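Search the guide
Enter a city or topic
Go

Section 5. Building a City Break in Vokdale

A free weekend and a city you've never walked around in - what a great problem to have! Once your account is open, setting up a trip is quick.

1. Tap New Trip and type the city name. Pick it from the list so the map loads with the right time zone.

2. Enter your arrival and departure times. Vokdale uses the 24-hour clock, so a train that gets in at half past three in the afternoon goes in as 1530.

3. Choose a pace. Easy leaves 90 minutes between stops, and Brisk leaves 20. We love Easy for a first visit, especially in old harbor towns where every side street wants a look.
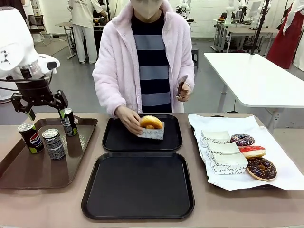 4. Open the Neighborhoods tab and drag your favorites onto a day. Stops close together snap into one walking loop, and you can flip the loop around if you'd like to finish by the water.

Note: Museum hours are pulled in once a day. Many places switch to winter hours in November, so check the museum's own site before you buy tickets.

5. Tap Share to invite travel companions. Everyone you invite can add stops, but only the trip owner can delete them. 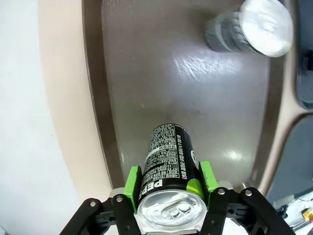 6. Tap Save Offline while you still have Wi-Fi. The download includes walking maps, transit lines and your saved notes.

Caution: Changing the arrival city after step 4 clears every loop you've built. Make a copy of the trip first (Menu > Duplicate), then play with the copy as much as you like.

Last updated March 30, 2026, by Amparo Lozano

Related sections
Adding a Day Trip by Ferry
Importing Hotel Bookings from Kesto
Transit Passes and Airport Transfers
Printing Your Itinerary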